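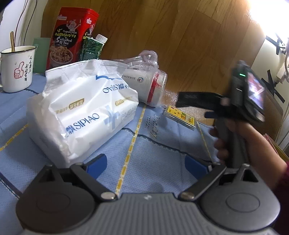 Chutima Mahawong does her sorting on a Sunday, with everything out on one table. She has run the supply shelf at Rorkora for 6 years and orders for 60 people.

"Tissues go first," she says. "If I put out two packs on Monday, I'm asked for more by Thursday."

She keeps the soft packs in their plastic until they are needed. Paper cups stay bagged too, lying down – a standing stack tips over in her cupboard. In July she bought 600 cups and had to give a shelf to them.

"I wouldn't do that again. The price was good, but I had nowhere to put the coffee filters."

The cloth goes on before anything else. Mahawong says small packets slide on the bare tabletop and end up on the floor.
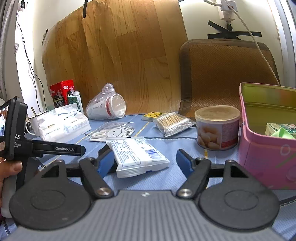
Mugs or paper cups?

Both, she says. Her colleague Nithin Marar wanted mugs only, and they tried it for a month. "The sink was full every afternoon. Now people who have a mug use it, and visitors get paper."

She plans to order again when the cups run out.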